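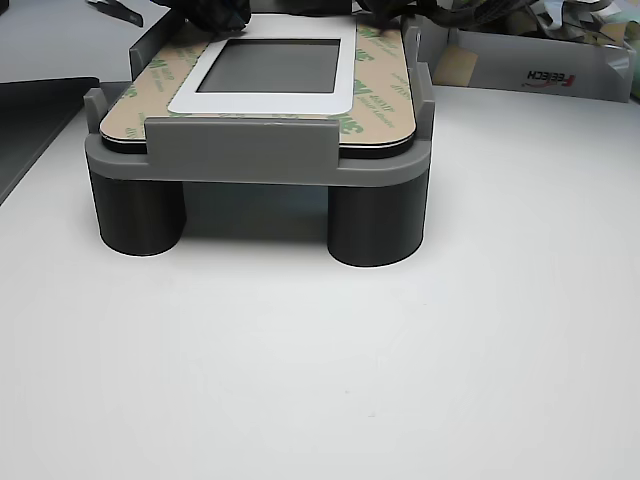 Chapter 7
Flat Parts with Adhesive Backing

Contents of this chapter
7.1 What is meant by a backed part
7.2 The tray and its walls
7.3 The liner
7.4 Storage before use
7.5 Removing the liner
7.6 Words to know
Exercises

Many products which we hold in our hands every day contain at least one part that was not screwed, welded or clipped. It was glued, and the glue was already on it when it came to the assembly table. The foot pad under a kitchen scale is such a part, and so is the foam strip inside a window frame. In Chapter 6 we studied liquid adhesives, with their mixing and their curing times. In this chapter we turn to the adhesives that arrive dry, as a thin film protected by paper.

The student should have read section 6.4 on surface preparation before starting. Everything said there about dust and grease remains valid and is not repeated.

7.1 What is meant by a backed part

A backed part has three layers. The first is the part itself, for instance a sheet of rubber or foam cut to shape. The second is the adhesive film. The third is the liner, the paper or plastic that covers the film until the moment of use. In the opening picture of this chapter the liner is the tan paper with the green 3M marks, and under it, at the two front corners, one can see the dark edge of the thick black layer on which it rests. A thin light line runs between the two.

Notice that the marks are rotated or reversed. The printing on a liner belongs to the roll and has no relation to the shape of the part. Beginners sometimes try to use the marks for orientation. Orient the part by its outline, or by a notch if the drawing gives one.

7.2 The tray and its walls

Backed parts are kept flat. If they are piled freely on the table, the pile leans after some time, the corners bend, and the liner begins to lift where it bends. For this reason the parts are put in a shallow tray with raised walls or tabs. The tray in our picture has rounded front corners, a wide wall at the front, and smaller tabs at the sides. It stands on supports, so that its floor is higher than the tabletop.

The walls should hold the parts in position but leave the corners open. A part that is enclosed on all sides is difficult to take with the fingers, and the worker will use a fingernail or a blade to lift it. Asnakech Fikre, who reviewed this chapter, measured this effect in the Plunditz workshop on March 11, 2025. With closed trays, 40 of the 315 liners were torn or creased at the corner. She then changed to trays with open corners, and 30 of the next 315 were damaged. The difference is not very large, and we return to the remaining 30 in section 7.5.

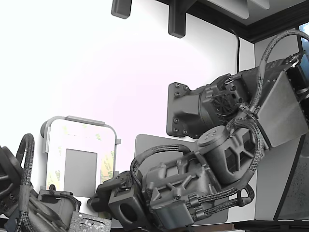
A second point is the height of the wall. When the wall is much higher than the stack, the hand comes from above and pushes the part down before it can lift it. When it is too low, the top parts slide. At Plunditz the rule is that the wall should end a little above the top part of a full stack. Other workshops have other rules, and the student should ask which one applies before ordering trays.

The surface under the tray also deserves attention. A smooth white tabletop is a good choice, as small scraps of liner and dark fibers can be seen on it at once. It must be wiped at the beginning of each shift. A tray that slides when the part is lifted should be given rubber feet or be fixed to the table.

Table 7.1 Common faults of trays
Fault: stack leans. Usual cause: walls too low, or tray wider than the part.
Fault: liner creased at corner. Usual cause: corner closed.
Fault: part lifts together with the one below. Usual cause: adhesive has come out at the cut edge.
Fault: tray moves. Usual cause: no feet, dust on table.

The third fault in the table is the most serious. It cannot be corrected by changing the tray, and the whole stack should be put aside and shown to the supervisor. Write the lot number on the stack before it leaves the table.
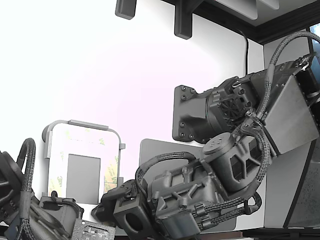

7.3 The liner

The liner has to hold well enough to survive cutting and transport, and it has to come off in one piece. These two demands are opposed. Suppliers solve the problem with a very thin release coating on the side of the paper that touches the film. The coating is not visible, but the student can find it easily: write with a water-based pen on both sides of a used liner and compare the lines.

Paper liners take up moisture from the air and may curl. Plastic liners stay flat longer but are harder to start at the edge. In the exercises at the end of the chapter we use paper only.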